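Ulten Room Tidying Set: README

Contents: short recordings of one person tidying a small room, with a text note for each recording. The work covers the desk, the shelves above it, and the floor.
Version 2. Last edited Apr 27, 2022.

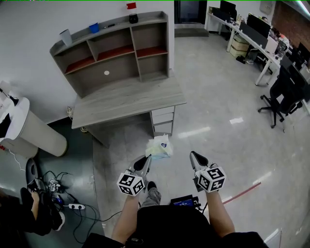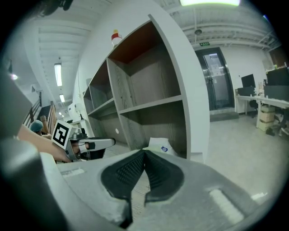
Two views from the Ulten room. First: the desk with its hutch, and a small plastic bag on the floor. Second: open shelving with wood-grain interior backs.

What is in the set

The set has 3000 recordings in the main part and 4000 in the extended part. The extended part contains everything in the main part. Each recording has one task line, written before the tidying started, and one result line, written after it ended. The two don't always agree. Where they differ, the result line is the one to use.

The room

The first view shows a light gray wooden desk against a white wall. Some of the cubbies in its hutch have red-orange backing panels, and there is a set of white drawers under the desktop on the right. The floor near the desk is light gray. Notes call the whole piece "desk" and the part on top "hutch." The drawers are "drawers" with no left or right given.

Open compartments are called "cubby" everywhere in the notes, whatever their size. Early notes from Istard used "shelf" for both the board and the space above it. Most of these were corrected in December, but a few remain in the main part.

Task types

pick_up: take something off the floor. Small plastic bags are labeled "bag_small" when crumpled or flat. The notes don't separate empty bags from full ones.
put_on_shelf: place something in a cubby. The cubby is named by row only.
clear_top: take things down from the top of the hutch. Cups are listed by color.
floor_check: look over the floor and under the desk, picking up anything that counts as trash. Cables are left where they are.

Files

notes_main.csv: task and result lines, main part
notes_ext.csv: the same, extended part
objects.txt: object names used in the notes
rooms.txt: one line per room (Ulten, Ngui, Bemmont)

Columns are separated by semicolons. Task lines may contain commas.

Known problems

Object names changed between versions 1 and 2. "Can" and "canister" are now both "canister."
The Bemmont notes have no row names for put_on_shelf.
Some floor_check results say only "done." These were kept as written.
Ngui uses "bin" for a trash bin and also for a storage bin. Check the task line before filtering on this word.

Changes from version 1

Added the extended part. Merged duplicate object names. Removed recordings with no result line. File names in the main part are unchanged.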